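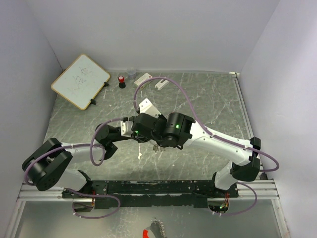

**Ticket 3469**: haze on grey marble-pattern work surface
**Site:** Ostrowski, unit 9
**Logged by:** Reijo Tikkanen
**Product:** Astero surface, grey marble, batch 2390
**Status:** Monitoring

**Fault**

Dull film on the surface after cleaning. Shows only at a low angle with the overhead lights off. Comes back within a day of being wiped. White walls of the enclosure not affected.

**Log**

08:40 Wiped a test patch at the left end with plain water and a microfibre cloth. Film reduced, smeared on drying.

09:15 Second patch, Sulden neutral cleaner at the dilution on the label. Same smear.

09:30 Checked the spray bottle in the cupboard. Mixed at more than double strength, no date on it. Emptied and rinsed.

10:05 Third patch, warm water only, two passes, dried with a clean cloth. Clear at 10:20, still clear at 14:00.

14:10 Full surface done the same way. Did not lift anything fixed along the near edge, so there may be residue left in that strip.

**Supplier reply (Anden, ref. 3645)**

No known finish fault on this batch. Advise against alcohol wipes and cream cleaners on the grey colour. Will send a replacement sample if the haze returns with water only.

**Actions**

- Relabel spray bottle with dilution and mix date. Done.
- Water only until end of July.
- Recheck near-edge strip with a torch. Open, Reijo.
- Order more microfibre cloths. Open.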